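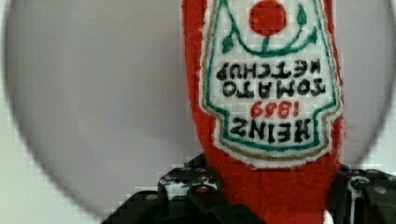

¿Cómo cierra el año una distribuidora de combustible que en abril vendía la mitad de lo habitual?
Con caja suficiente, menos deuda que en enero y catorce estaciones abiertas, las mismas con las que empezó.

La respuesta es de la directora financiera de Plenach, y la da sin levantar la voz, con una taza de café al lado y una carpeta de balances que casi no consulta en toda la conversación. Habíamos quedado para media hora y nos dieron las dos de la tarde, porque le gusta explicar las cosas desde el principio y a mí, lo confieso, me gusta que me las expliquen así.

El principio, en este caso, es marzo. «Teníamos los depósitos llenos de gasóleo comprado a precio de febrero», recuerda. «Cada mañana valía menos, y encima no pasaba un coche. Yo miraba la carretera desde la ventana de casa y hacía cuentas sin querer». La primera decisión fue aplazar la compra de Ilix, una pequeña comercializadora de gas envasado con la que llevaban meses negociando. La segunda, hablar con los bancos antes de que llamaran ellos. Consiguieron cuatro meses de carencia, que aprovecharon para renegociar también los contratos de transporte.

¿Y la plantilla? Son 56 personas, y al preguntarle por ellas se detiene un poco más. Hubo reducción de jornada en las estaciones de autopista, y los turnos de noche se repartieron de otra manera, cosa que no gustó a todo el mundo. «Se protestó, y con razón en algunos casos. Un par de turnos los tuvimos que rehacer en mayo porque estaban mal pensados, los había pensado yo». En verano volvieron las jornadas completas, primero en la costa y después en el interior.

Lo que sostuvo las cuentas, cuenta, fue el negocio que menos se ve: el reparto de gasóleo a explotaciones agrícolas y calefacciones. Con la gente metida en casa, los pedidos domésticos crecieron, y hubo semanas de hasta 700 entregas. Para organizar las rutas empezaron a usar Skeline, un programa de planificación que habían contratado el año anterior y que, según admite riéndose, casi no se había abierto. «Los conductores lo aprendieron antes que la oficina. Nos corregían ellos las direcciones de los caminos».

Queda pendiente la terminal de Skála, cuya ampliación estaba prevista para este otoño. Las obras no se han anulado, pero tampoco hay fecha, y ella prefiere no dar ninguna hasta que el consejo revise el presupuesto en diciembre. Sobre Ilix es algo más abierta: las conversaciones se han retomado, con otro precio sobre la mesa y menos prisa por ambas partes.

Le pregunto, ya de pie y con el abrigo puesto, si teme otro invierno de restricciones. Se lo piensa un rato. «Me preocupa más el margen que el volumen. Vender poco ya sabemos lo que es. Ahora compramos cada semana, cantidades pequeñas, y duermo mejor». Luego me acompaña hasta la puerta y todavía hablamos un buen rato del precio del butano.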